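Brostero Opens Up Its Craddock Cell Routine So Any Shop Can Keep a Robot Arm on Target

GREVCOMBE - Brostero, the small automation workshop in Grevcombe, is sharing the full setup and care routine for its Craddock handling cell, and the people who wrote it are very happy to see it leave the building. The guide covers one robot arm, one gripper with a camera at the wrist, and the printed fixtures the arm has to find every time it starts work. It is free to read and copy, and it was written for shops where the person who looks after the robot also looks after everything else.

The Craddock cell has been running at Brostero through 3,000 pick cycles under the new routine, which replaces a binder of loose notes that had grown up over the life of the machine. Some of those notes were excellent. Some disagreed with each other, and two gave different torque settings for the same screw!

"I love this cell, and I wanted other people to be able to love theirs," said Tudur Wynne, who leads cell upkeep at Brostero. "Most of what goes wrong with a setup like ours is small stuff. A label lifts at one corner, a finger pad wears on one side, somebody bumps the base plate with a cart. If you know where to look, you can put it right before your coffee gets cold."

The routine begins at the fixture. Each one carries a square black-and-white marker that the wrist camera reads, and the arm works out its own position from that marker before the fingers go anywhere near a part. The guide asks for the marker to be checked at the start of every shift and wiped with a dry lint-free cloth. Labels that have been scratched or have begun to peel get replaced, and after any replacement the fixture is taught again from the beginning. 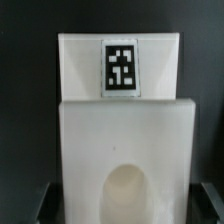
The wrist camera's view of a white 3D-printed fixture and its marker label, with the gripper fingers to either side at the bottom.

Lighting gets a chapter of its own, and it is the one Brostero's team argued over the most. Glossy labels can throw back a glare that hides part of the pattern, so the guide walks through moving a lamp in small steps while watching the live camera view, then marking the lamp stand's place on the bench with tape. Brostero also recommends a plain dark backing behind light-colored fixtures - it makes the outline easier to judge for a person looking at the screen, too.

After the marker comes the approach. The arm is run at its slowest speed to a hold point short of the fixture, where the operator compares the gap outside each finger against a feeler gauge. If the two sides differ by more than 2 millimeters, the fixture is loosened, nudged, and clamped again. The whole approach is repeated 3 times, and all of them have to pass.

Gripper care comes next, with pad wear, cable strain at the wrist, and the camera bracket screws all on the same card. Pads are swapped as a pair, even if only one looks tired. The camera bracket is never adjusted in the middle of a shift, and anyone who has touched it leaves a note on the cell door with the time.

Maribeth Samonte, who designs and prints the fixtures, added a section on printing replacements. "I used to get a call that a fixture was broken and I'd have to guess which version it was," she said. "Now the files have proper names and the print settings are right there beside them. I printed a new one before lunch last month, and the arm was back at work that same afternoon. That made my whole week."

Samonte's section also covers sanding. Edges where a part slides in can be smoothed by hand, but the flat face that holds the label should be left as it came off the printer, and the base should be checked on a flat plate before it is bolted down.

A full check of the cell takes one person less than an hour, and Brostero repeats the deeper version every 6 weeks. Prevgate, a packaging shop that tried an early draft on its own arm, sent back four pages of comments, and nearly all of them are in the final text. The clearest drawings in the guide came out of that exchange.

The guide will be available in December from Brostero's front desk and on its website, along with the fixture files and a blank check card for printing. Brostero will also hold an open afternoon at the Grevcombe workshop that month, starting at 2 p.m., where visitors can run the approach test on the Craddock cell themselves. Bring questions, and bring worn-out gripper pads if you have them - Wynne keeps a collection and is always glad to compare.

Press contact: Maribeth Samonte, Brostero, Grevcombe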